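Library > Working Papers > Automation and Work > Toltthorpe Skills Lab

Search this collection Go Advanced

Contents Previous Next References Cite

4. Work at the suturing bench

The study followed a single bench at the Toltthorpe skills lab, where technicians prepare practice pads, run the suturing robot and grade the closures. Before April all of the stitching on the demonstration pads was done by hand, and each technician kept one pad from start to finish. Since then the stitching has moved to the robot, under a control program called Cha that was written by the lab's engineering partner, Brarivlow. The technicians still load the pads, clear jams and decide when a run should be stopped. We interviewed seven of them and sat in on 40 shifts.

Most of the technicians' attention goes to the thread. Holding tension used to be something they felt in their fingers, and several said they had never put it into words. Now they judge it by eye from the wrist camera (Figure 3) and step in with the foot switch if the thread goes slack or pulls at the pad.
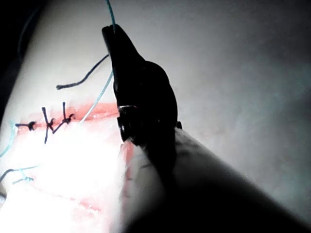 Figure 3. Wrist camera view at the bench: light blue thread held in the gripper, with three black knotted sutures across the incision.

Over the study period the technicians logged 392 stops. We coded each one by the reason written in the log. Thread handling was the most common reason, followed by stops the technicians called "not sure," where nothing had gone wrong yet but the person at the bench did not like what they saw. Management at first asked for the second kind to be cut back. The technicians objected, and the category was kept.

The move also changed where people spend their time. A hand stitcher stayed seated for most of a shift. A technician on the robot gets up and down, checks connections, goes back to the desk and reads the log. Two of those interviewed liked this. Others said that the cabling had become part of their job without anyone saying so, and that their training on it had been one short session from Motora, the firm that services the arms.
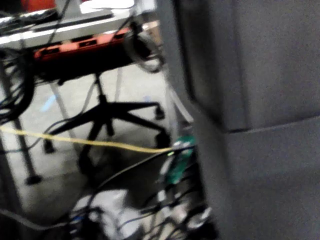 4.1 Who looks after the equipment

On paper, cables and power belong to Motora. In practice a service visit took five working days to arrange, and the technicians did small repairs themselves in the meantime. They kept a notebook of these repairs which was separate from the official log. It listed which plug had been moved, which cable had been swapped and who to ask about it. Entries were short and often unsigned.

We asked whether this work should be counted in the staffing plan. The technicians said yes. The lab's managers were less sure - they expected it to shrink as the setup became more settled.
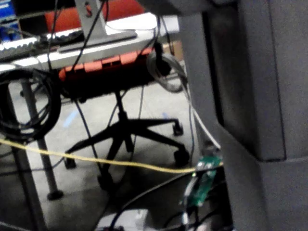
It had not shrunk by the end of our visits. The notebook entries came at much the same pace in the last weeks as in the first, though the problems were different. Early entries dealt with power and seating. Later ones dealt with signal faults, which took longer to trace and usually needed two people, one at the bench and one at the desk.

4.2 Grading

Grading is the part of the job that changed least. A technician still looks at each closure and scores the spacing, the knots and the length of the tails. What is new is that the person grading no longer made the stitches. Some found this easier, as they had no stake in the result. One of the more experienced technicians disagreed and said that a poor knot was harder to explain when she had not felt it being tied.

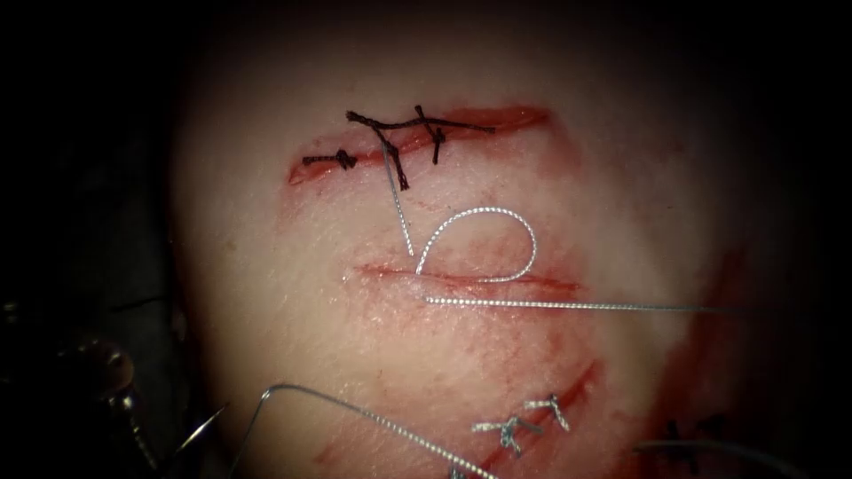
Scores are entered for each incision separately, so an unfinished one does not hold up the rest of the pad. Technicians may add a free comment, and in the hand-stitching period few did. Under Cha the comments grew longer and were mostly addressed to the programmers at Brarivlow - what to try on the next run, where the thread had been let go too soon. Replies came irregularly. When they did come, they were pinned up beside the bench, and the technicians referred to them during handover.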